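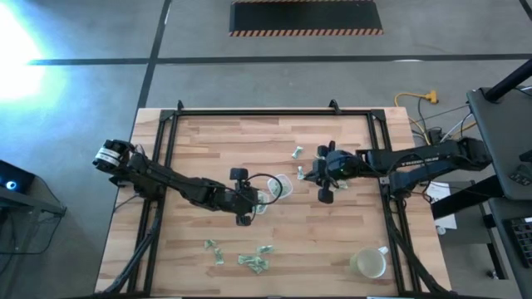
Two arms, one butcher-block top, and a clear plastic cup standing between the grippers.

Budgeting for a two-arm sorting bench

Price the table before the arms. A wood top inside a metal frame gives you something to bolt to, and the rails let you move a bracket later without drilling again. Measure the reach of both arms and draw it on the floor with tape before you order anything.

Put cables on the list as their own line. I set aside 220 dollars for cords, ties and a multi-outlet connector, and spent all of it by August. Plan a desk for the screen and keyboard beside the table, outside the reach of the arms.

Buy cheap things to practice on. Small wrapped pieces and clear plastic containers cost next to nothing, and you can replace them at any grocery store.
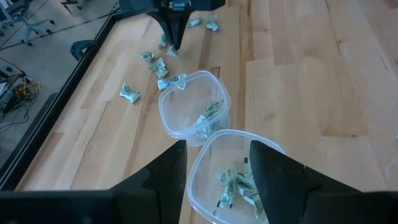 Essam Benjelloun wrote in to say he would buy the spare gripper fingers with the first order -- his took 3 weeks to arrive when he ordered them alone, and the bench sat idle the whole time.

I have added fingers to my own list, 2 pairs per arm. Ask the seller whether they are sold in pairs or singly, and get the shipping cost in writing. Drallia and Grorbridge both quoted me without it.
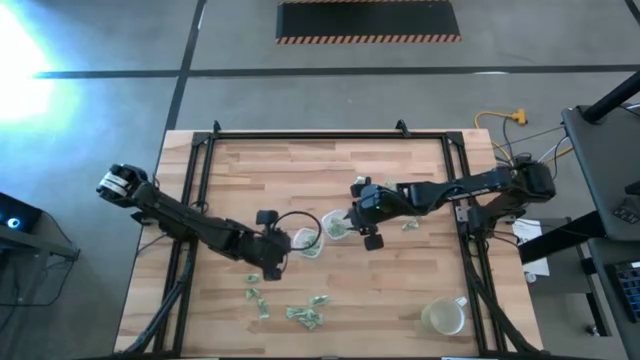 Leave room in the plan for the second arm even if you can only pay for one now. That means a longer table, outlets on both sides and enough clear floor to walk all the way around. Moving a finished bench is a full day's work for two people.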